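Home | Talks | Notes | Contact

Small kitchens, big electric bills (speaker notes, Ruth)
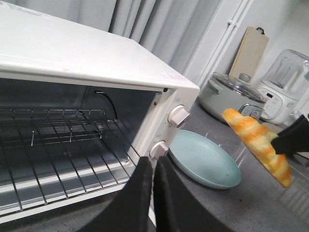

Mosquera Tenants' Club, Home Energy Group

Open with the bill. Hold mine up. Ask who read theirs this month, all the pages. Wait for hands.

Then: where does it go? Heating first, always. Water heater second. People want to talk about phone chargers, don't let them, 4 minutes gone last time.

Cooking. Toaster oven vs big oven. Less air to heat, less metal. Good for one or two people, fish, potatos, reheating. Not for a whole turkey (pause, somebody will say they did it).

Watts times hours. Do it on the board, slow. Heater 3,000 watts, one hour = 3 kilowatt hours. Light bulb, the old kind, 100 watts, left on all night, they can work it out. Let them work it out.

Gilberto Bermúdez takes over for the fridge part. Door seals, paper test, coils at the back full of dust. He has the brush. Remind him to stay near the mic, back row missed all of it in March.

Back to me. Laundry. Cold wash is fine for most things. Full loads. Lint screen every time.

Rates: the Hindo building is on the night rate, we are not. Form is on the table by the door, 22 copies, share if we run out. Only the person named on the bill can sign it, say this TWICE.

Questions. If asked about solar on the roof, thats the landlord meeting, not tonight. If asked about window film, yes, cheap, put it up before it gets cold.

Chairs back before 9, room is locked after.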